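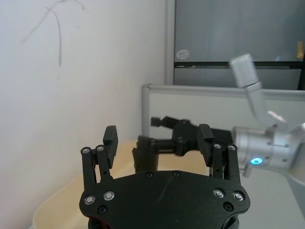 Black gripper, fingers open

Larinlow Residents Board > Bins, Roads and Moaning > Three bins from August

mossy_kerb
Letter came this morning. From August we're each getting three recycling containers in place of the one bin we have now. My front path is wide enough for me and, on a good day, my shopping. Has anyone in the terraces worked out where these are meant to live?

tupperware_widow
Mine will be in the hall with the bike, the other bike and the pushchair we haven't used since the youngest started school. Plusville has had the same scheme for a year and my sister there says you get used to it. She also got used to her second husband.

ninebob
It's a good scheme and I'll say so even if I get shouted at. One big bin means wet paper, and wet paper gets burned. Sorting takes me a minute after tea.

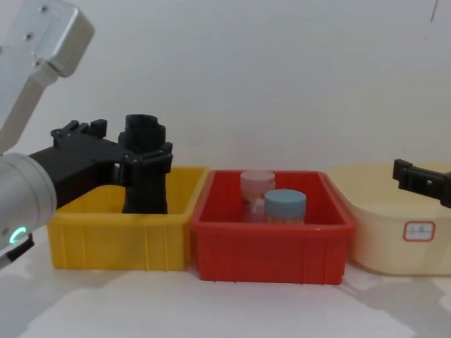

And before anyone starts, yes, I do rinse my yoghurt pots. Cold water, quick swirl, lid off. It's not surgery.

mossy_kerb
Nobody's against sorting, ninebob. I'm against climbing over it to get to my own front door. You're on Mansilla Road, you've got a drive you could land a plane on.

ninebob
It's a modest drive.

gatepost_gary
The letter says 627 homes in the first round and 700 by Christmas. It does not say what happens to those of us in flats. I rang Ledomgate depot and waited 20 minutes to be told it was on the website. The website says to ring the depot.

tupperware_widow
Did they tell you about the lids? My sister's blow off in any sort of wind. Half her street's post-Christmas cardboard ended up in the brook.

old_fennel
Put a brick on it. We managed perfectly well with bricks.

mossy_kerb
A brick, on the lid, which the crew then have to take off, at six in the morning, under my bedroom window. Lovely.

old_fennel
Small brick.

ninebob
You can ask for stacking ones if you're short of room. Second page of the letter, near the bottom. They take up the floor space of one and you pull out whichever you want. 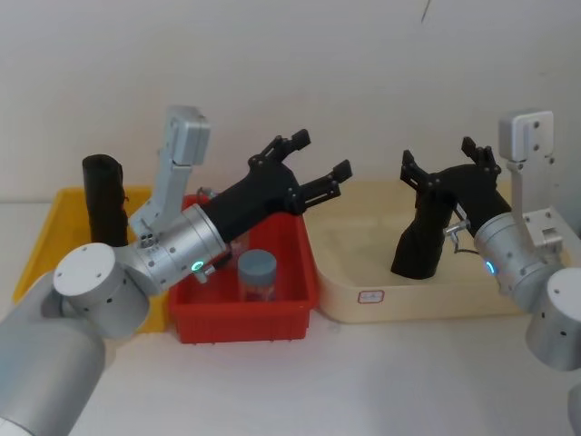 You do have to ask before the end of the month, though, and they want a photo of your frontage with something in it for scale. I'd suggest the shopping.

mossy_kerb
Right, found it. Size six print, under the bit about garden waste. I take back some of what I said about the drive.

gatepost_gary
Still nothing about flats. There are 200 of us up here. I'm ringing again at nine.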